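双腕の持ち替えをどう計画するか　福田みおさんに聞く

Hirndaleで双腕ロボットの動作計画を担当する福田みおさんは、この3年、両手の間で物を受け渡す処理に取り組んできた。社内でTunettiと呼ばれる計画ソフトの開発者の一人である。

「最初は片腕ごとに軌道を引いて、あとから干渉を調べていました。手先どうしが近づくと、ほとんどの候補が捨てられてしまうんです」

いまの版では、左右の腕を一つの系として扱い、関節空間でまとめて探索する。計算は重くなるが、候補を20本ほどに絞ってから最適化にかけるため、待ち時間は作業の妨げにならない程度だという。

難しいのは、二つのグリッパーが小さな工具を挟んで向き合うような場面だ。手先の間にほとんど余裕がなく、周りには布やはさみ、ボウルなども置かれている。

「柔らかい布は衝突の扱いに困ります。硬い障害物とみなすと動けなくなるし、無視すると巻き込む。いまは高さに応じたコストを与えて、触れてもよい範囲を決めています」

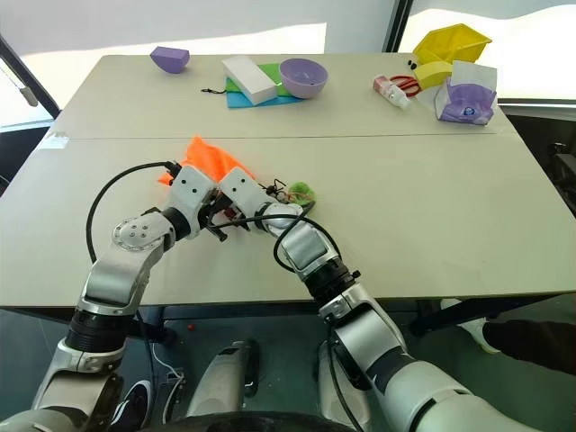
認識の誤差とどう付き合うか

工具の位置は頭部カメラから推定する。ただ、つかんだあとは指に隠れて見えにくくなる。福田さんのチームは、推定値が古くなると信頼度を下げ、手首の力の変化を優先して使う方式に改めた。

「窓からの光が強い時間帯は、白い物の輪郭が飛びます。露出を調整するより、推定の不確かさをそのまま計画側に渡すほうがうまくいきました」

制御の担当はイッサ・カサブさんで、計画側との境目は何度も引き直した。受け渡しの瞬間に両腕を位置制御のままにすると、わずかなずれで内力が上がる。現在は受け取る側だけを柔らかくし、渡す側は力の移り変わりを確かめてから指を開く。

次の課題は失敗からの復帰である。8月に予定する版では、途中で止まった状態を記録し、そこから計画を立て直せるようにする。

「最初の姿勢に戻してやり直すのは簡単ですが、持っている物をどこに置くかが問題になります。そこをまだ人が決めています」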